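Urkotau Cloth Demonstrations, data card

Version of May 26, 2019
Maintained by Karthik Rathnayake and Asanka Gunawardena, Sondix

Summary

Urkotau is a set of recorded demonstrations in which a person drives two robot arms by hand control to handle clothes and small textiles on a table. It was made for training policies that learn by imitation. All episodes were recorded at our Cillwood site. The release holds 987 episodes, and 233 of them carry language notes written by the operator after recording.

Please read the section about known problems before you train. Several groups asked us the same questions after the first version, and the answers are now there.

What is in one episode

Each episode is one folder. It has the video of every camera, the joint positions of both arms, the gripper opening of both arms, and a small text file with the task name and the operator code. There are 3 camera views: one fixed view of the table and one from each wrist. The wrist views are the most useful for the moment of grasping, and in our own training they mattered more than we expected. A white shirt has few strong features when it is seen from far, but from the wrist the hem and the creases can be read quite well.
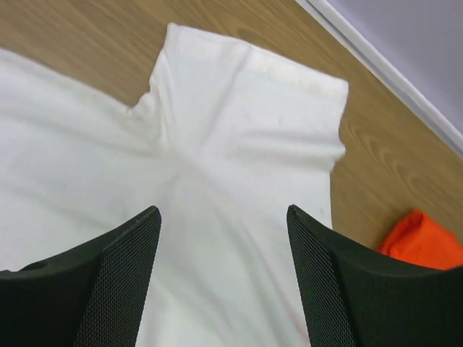

The joint values are stored in radians, left arm first. Gripper opening is stored as a number between zero and one, where zero is closed. In the first version these were reversed for the right arm. If you have old loading code with a correction for it, please remove the correction.

Time stamps come from the recording computer and not from the cameras. We did not resample anything. The loader in the tools folder will align the streams to the fixed view if you ask for it with the option align, otherwise it gives you the raw times.

Tasks

The task names are short, and we kept them as the operators typed them, after fixing the spelling.

pick_one: take one item from the basket and put it on the table
spread: open an item that lies on the table until it is mostly flat
fold_half: fold a flat item one time
shirt_fold: fold a T-shirt, sleeves first
return: put the item back to the basket or on the pile

Many episodes contain more than one task in sequence. For these the text file gives the start time of each part. The borders between parts were marked by hand by Asanka, and they can be late by a few frames — please do not use them as exact labels.

In spread, the operator is allowed to lift the item with one arm and let it hang before the second arm comes to help. We did not give a fixed rule for which arm goes first. Some operators nearly always begin with the left, and a model trained on one operator code only will copy this habit.

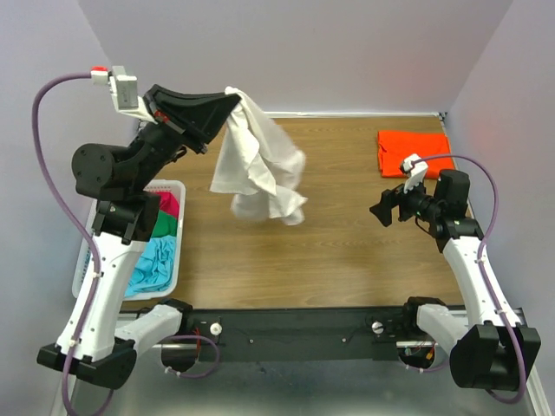

Fixed view. Left arm holding up a white cloth, right gripper empty.

How the data was collected

The operators were Sondix staff and students. Each one practiced before the first recorded session, and practice episodes are not included. The operator sits outside of the walls of the work cell and moves a pair of small leader arms. The starting state of the cloth was changed by hand between episodes. We asked the operators to drop or crumple the item and not to arrange it nicely, because the early recordings were too clean and the trained policy failed on any real pile.

Failed episodes are kept. There are 43 of them, and they have the flag success=false in the text file. An episode is failed if the operator gave up or if the item left the table. A fold which is ugly but complete is still a success.

Known problems

Fast motion of a hanging cloth gives blur in the fixed view. We tried a shorter exposure, but then the dark parts of the grippers lost all detail, so we went back.

The cable of each arm moves with it and can cover a part of the table in the fixed view. Do not mask it out by color without checking the result on colored textiles.

White items on the brown table are easy to segment. This contrast will not help you on a white table, and we have no recordings on another surface. Karthik plans to add some in November.

Lighting is even and almost the same in all sessions. Use augmentation if your room is different.

Splits

The file splits.txt gives the training and test lists. The test list has items of clothing that never appear in training. Please report results on this list and name the version you used.

Related tools

Chege is our small viewer for these folders. It plays all views side by side with the gripper curves under them. It needs the aligned times, so run the loader with align before you open an episode.

Questions and corrections

Open an issue in the repository and write the episode number in the title. For a wrong task border, please give also the time you think is correct. Corrections are collected and applied with the next version, and the old version stays available for download.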